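Local business | Technology | News in brief

Search this site Enter keywords Go

Packing lessons for a robot arm at Murarau

Print this page | E-mail to a friend

I went over to the Murarau workshop in August to see how you teach a robot to reach into a cardboard box, and I came away having done it myself (badly, twice). Groteo, the small firm that runs the place, has spent the summer collecting demonstrations for a packing project called Idura, and it has now got enough of them to start the first proper round of training.

If you haven't come across this sort of work before, a demonstration is just one go at the job with a person in charge. Somebody guides the arm through the whole thing, from hanging about over the table to getting the fingers down inside the box and out again, and the computer keeps a record of every joint as it moves. Do that enough times and the software should begin to pick up the pattern. Groteo has recorded 3,387 so far, using 238 different boxes, and wants more before the winter.

Nerea Cifuentes, who leads the Idura work, let me try both ways of doing it. The first is by hand. You take hold of the arm, press a button and it goes slack enough to push about, a bit like steering a very polite shopping trolley. I liked that one. The second is by remote control, with a pair of handles on a stand a couple of metres away, and I was hopeless at it! My hands went one way and my brain went the other, and I kept stopping a good way above the box because I was scared of squashing it.

"Everyone stops too high on the first day," she told me. "Then on the second day they go too fast. We keep the slow ones and throw away a lot of the fast ones."

Boxes are harder than I'd have guessed. The flaps get in the way, the sides give when you brush against them, and an empty one will slide off across the table if you so much as look at it. So a good many of the sessions are done with a person keeping the box steady while the gripper goes in, and the team records others with no helper at all, so that the arm gets to learn both. They swap the cloth on the table as well. I'd taken the blue one with the mountains and the pale yellow sun for somebody's taste in soft furnishings, but changing what's under the box is meant to stop the software getting too attached to one background.
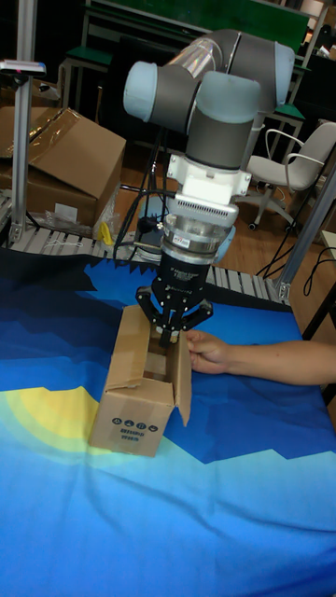 What happens next

The recordings now go off to be sorted, and it sounds like a long slog. Each one gets watched through and marked as keep, fix or bin. Nerea reckons the marking takes longer than the driving, and she didn't look thrilled about it. After that comes the training, and then the bit I'd like to go back for, when they take their hands off and let the arm have a go on boxes it hasn't met before.

There was a small trial of that in the spring, with far fewer recordings behind it. The arm managed 226 reaches without help before the team called a halt to change the finger pads, and the misses were mostly on tall narrow boxes where a flap had sprung back up. Those are the ones getting extra attention now. I watched a whole run of them, one after another, and by the end I was leaning forward in my chair every time the fingers got near the cardboard.

The first customer, if it all goes to plan, will be Villalobos, the mail-order firm that packs kitchen goods and has been sending over its spare cartons for practice. They'd like an arm that can be shown a new box in the morning and be working with it by the afternoon, with one of their own packers doing the showing. Groteo says it can't promise that yet. At the moment a new shape needs 16 demonstrations at the very least, and the awkward ones want a lot more.

I asked whether the packers minded teaching it. Two of them have already been over to try the handles, and by all accounts they were miles better than the engineers – one had the remote control sorted before her tea had gone cold. Groteo has asked her back to record a full set, and she's said yes so long as she can choose the radio station.

Visits to Murarau are by arrangement with Groteo, and they're looking for a few more people to come and drive the arm in the autumn. You don't need any experience. Wear something without dangly sleeves, and do try the hand-guided way first.

Print this page | E-mail to a friend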